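Keeping the Bench Usable When the Robots Move In

Workshop tips, page 2 of 3. Page 1 covered blades and belts.

Our packing shop at Viltov got its first automated station in January. The sales sheet promised it would "free up staff for higher-value tasks." What it freed me up for was wiping tables. I have worked benches for a long time and I don't hate machines, but most advice on this comes from people who sell them, so these are notes from the other side.

Clear the table before you argue about the machine. When our station acted up, everyone wanted to talk software. Half the time there was tape residue on the work surface, or a tray had drifted a few inches from where it was supposed to sit. Mark the spot for each tray with a pencil line. Tape lifts and then you have two problems.

Wipe with a damp sponge, wrung out hard, then a dry cloth. On wood, go with the grain. Skip the spray cleaner near anything with a motor or a lens in it. Squirt it on the cloth if you have to use it.

Keep the sponge in something with holes in the bottom. A sponge left flat on a table goes sour and leaves a ring. A wire rack or slotted tray lets it drain, and a tall handle means you can move it with one hand while the other is busy.

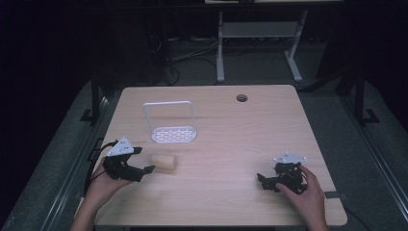 Ask who does the teaching. Somebody has to do the job by hand over and over before a machine can do any of it, and in most shops that lands on the person who was already good at it. Zubaida Khattak did 398 passes of the same pick and place for our station. It was never written into her job and her regular orders still had to go out. If your shop is planning this, get those hours on the schedule first.

Rest your hands. Holding a tool out in front of you works different muscles than packing does. Set the table at elbow height, and stop when your grip gets sloppy. Sloppy passes get thrown out anyway.

Deal with cords early. Run them down one leg of the bench and tie them every foot or so with hook-and-loop strips, never zip ties, which you will be cutting off within a week. Keep the spare length off the floor where people walk. Damian Krajewska caught his boot on a loop here and took a monitor down with him. The replacement came to 1675 and the strips cost less than lunch.

Write down your own numbers. Bruvness, who sold us the station, counts a "cycle" from when the part is already in place. We count from when somebody fetches it. Those are different numbers, and the first one is the one that ends up in the meeting. A notebook on a string is fine. Put down stops, who cleared them, and how long it took.

Don't give away the hand tools. After the station came in, there was talk of selling the old Kołodziej sealer. We kept it, and it has covered every outage so far – slow, ugly, and it plugs into the wall.

I'll grant that the lifting is easier on my back now. I'd still like to see where the higher-value tasks are kept.

Page 3: sharpening a box knife, and storing glue in winter.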